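Grestodum publishes working rules for robot arms that handle tableware and small kitchen appliances

Nemel, Thursday. Grestodum, the test house for service robots, is publishing today its working rules for robot arms that handle bowls, cups and small appliances on a table. The document has 21 rules on 20 pages and can be downloaded free of charge. It is meant for laboratories, for makers of grippers, and for companies that want to put an arm in a canteen kitchen, a care home or a hotel breakfast room.

The rules were prepared together with Sundent, which makes gripper fingers and wrist mounts, and with the training kitchen Sulemana. The work took two winters. In this time the three partners recorded 927 handling runs and compared the notes of the operators with the recordings from the wrist camera. Of the runs, 400 were made with bowls only. The bowl looks like a simple object, but it gave the partners the most discussion.

"A general safety standard tells you how to stop an arm before it hurts a person, and we have nothing to add to it," says Grestodum in the introduction. "It does not tell you how near to a toaster the arm may set down a plastic dish. Every laboratory has decided this for itself, and often it was never written down."

What the rules contain

The first part is about the table before a run begins. Objects which are not needed for the task are taken away. The surface is wiped, and old marks which do not come off are noted in the run sheet, so that they are not counted later as damage. Power cords must lie behind the appliance and must not cross the reach of the arm. If an appliance is on the table only as an obstacle, it stays unplugged for the whole session. If it is part of the task, the operator has a switch within reach of the hand, and this switch is separate from the emergency stop of the robot.

The second part is about heat. A toaster, a kettle or a sandwich press has a keep-clear zone, which is wider when the appliance is plugged in. The approach to a bowl that stands in front of such an appliance is treated as its own type of approach. The fingers come down from above with a small opening, the arm stays on the side away from the appliance, and the speed is reduced already before the wrist goes under the height of the appliance.

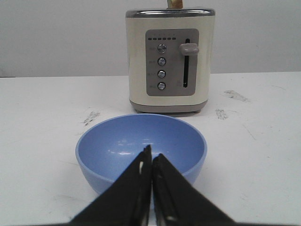
For the same approach the rules ask for a pause above the bowl. The pause is short, but it must be visible in the recording. During it the operator confirms two things: that the bowl is empty or has the contents which the run sheet says, and that no finger will push the bowl backward when it opens. The partners discussed if this pause can be left out after many good runs. The answer in this edition is no.

Bread gets a rule of its own. When there is bread in the slot, the operator writes it in the run sheet together with the position of the lever. Reaching into a slot with metal parts is not allowed in any case, also with the plug out. Sundent asked for this wording, and it applies to fingertips with a metal core and a soft cover as well.

The third part is about the grip. For bowls the document allows two grips, the outside grip and the rim grip. In the rim grip one finger goes inside the bowl and one stays outside, and the wall is held between the tips. It needs less room on the table than the outside grip. It also brings a fingertip to a surface where later somebody's food will be, and because of this the hygiene rules are stricter. Fingertips for rim grip must be smooth enough to clean, must have no open screw heads, and are changed or washed between a session with raw food and any other session.

Before the fingers close, the gap between the tips must be lined up with the wall of the bowl. Tips that touch the rim from above can tilt the bowl, and with a glazed or shiny bowl it may slide away. The rules give the operator the right to stop and begin the approach again as many times as needed, and a repeated approach is not written as a failure.

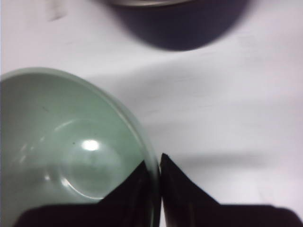
Light has a short chapter. Lamps over a table make bright spots on shiny surfaces, and software can read such a spot as an object or as liquid. The rules do not forbid overhead lamps, because a real kitchen has them. They ask that the position of the lamps is written down and stays the same during a session. Table coverings are allowed when they are fixed at the corners and the folds are flat.

The last part is about records. For each run the laboratory keeps the recording from the wrist, the run sheet and the name of the software version. If a run is stopped by the operator, the reason is written in plain words on the same day. Codes are permitted only in addition to the words. Recordings in which a person can be recognized are deleted or made unrecognizable before they leave the laboratory.

How the rules can be used

The document is voluntary. It does not replace the law, the instructions of the manufacturer or a risk assessment at the place of use. A laboratory that follows all 21 rules may write this in its reports with the edition number. Grestodum does not give a certificate for it and does not plan one.

Sulemana has worked by the rules in its training kitchen since July. Its staff report that preparing the table takes longer than before, and that the run sheets are now easier to compare between the morning group and the afternoon group. They also asked for a rule about wet dish towels. It is not in this edition, as the partners could not agree on a test.

Comments from users are welcome until the end of November and can be sent in any language by the form on the download page. Grestodum will answer in English. Questions about fingertips and cleaning should go directly to Sundent.

Contact for press: Grestodum, press office, Nemel. The office can be reached on working days from 9 a.m. to 3 p.m.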